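Introduction to Game Design
Unit 4 handout: Difficulty, Failure and the Save Point
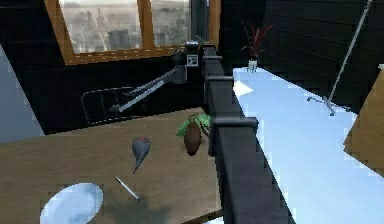
Last unit dealt with how a game teaches its controls. This one deals with what happens when the player gets something wrong. Please read it before the February workshop and bring your notes on one game you have played to the end and one you gave up on.

1. What we mean by difficulty

Players use the word "hard" for several different problems. A game can be hard because the timing is tight, because there is too much to remember, because the goal is unclear, or because the controls get in the way. These call for different fixes. If testers tell you a level is hard, ask them what they were trying to do when they failed. A player who says "I knew I had to jump but I was late" has a timing problem. A player who says "I didn't know I could go up there" has an information problem, and making the jump easier will do nothing for them.

Keep a separate column in your test sheets for each kind. Last term several groups put everything in one column and then could not tell what to change.

2. The cost of failure

Difficulty and cost are separate settings. Difficulty is how often the player fails. Cost is what the player loses each time: progress, items, currency, or just time. Games with high difficulty and low cost feel fast and are easy to keep playing. Games with low difficulty and high cost can feel tense for a long time even though little goes wrong.

Trouble usually starts when both are high. Players will accept it if they think the loss was their own doing. They will not accept it if the camera swung behind a wall.

Time is the cost most often left out of the design document. Count the loading screen, the death animation, the walk back, and any dialogue that has to be skipped again. If the whole trip takes two minutes and the fight itself takes eight seconds, your player is spending most of the evening walking.

3. Example: Griserov

The class project Griserov is the one we will take apart in the workshop. It is a side-view platform game with 8 stages and a short boss fight at the end of each. In the first build, save points stood only at the stage entrance. Testers liked the jumping and disliked the bosses, and the team's first idea was to lower the boss health.

They tried it and the complaints stayed the same. The fights were shorter, but players who lost still had to repeat the full stage. In the second build the team put the health back where it was and added a save point outside each boss room. Almost all the complaints about the bosses went away. The difficulty had not changed at all between the first build and the second, only the cost.

There was one side effect. With a save point at the door, players stopped looking for healing items in the stage, because they started the fight at full health anyway. The items were then just clutter. The team turned half of them into map pieces.

4. Example: Puvier

Puvier is a puzzle game with no enemies and no health bar. It is tempting to say it has no failure, but the player can push a block into a corner and make a room impossible to finish. The early version had a reset button that put the whole room back. In the large rooms this threw away a lot of correct work, and players started planning every push on paper - some liked this, most did not.

An undo button was added, with a limit of 100 steps. Think about what this does to the design. With unlimited resets, players think before acting. With undo, they act and then look. Neither is wrong, but the rooms have to be built for one or the other. Rooms that were interesting when a mistake was expensive can turn into simple trial and error once undo is available.

5. Placing save points

Some working rules for your own projects:

Put a save point before a hard section and another one after it. Students remember the first and forget the second.

Do not put one in front of a long cutscene unless the cutscene can be skipped.

If the game saves automatically, show a small icon when it does so. Players who are not sure whether the game has saved will keep playing past the point where they wanted to stop, and they will be annoyed about it.

Never save automatically while the player is falling, burning, or being chased. Check this yourself - it gets missed in nearly every student build.

6. Difficulty menus

A menu asking for Easy, Normal or Hard before the game has started asks the player to judge something they have not seen. If you use one, let it be changed later, and say in plain words what each setting does. "Enemies do less damage" is useful. "For players who want a challenge" tells them nothing.

Separate sliders are better where you have time to test them. You probably do not have time to test them this term.

Before the workshop

Play the first two stages of Griserov, both builds, in the Mendoza lab. Write down every failure, what kind it was, and how long it took you to get back to the same spot. A stopwatch on your phone is fine.

Groups using the Zamier engine should read the notes on state saving in the course folder first. The default save routine does not store the position of moving platforms, so you will need to add that yourselves.

Test sheets are handed in at the start of the workshop, one per group.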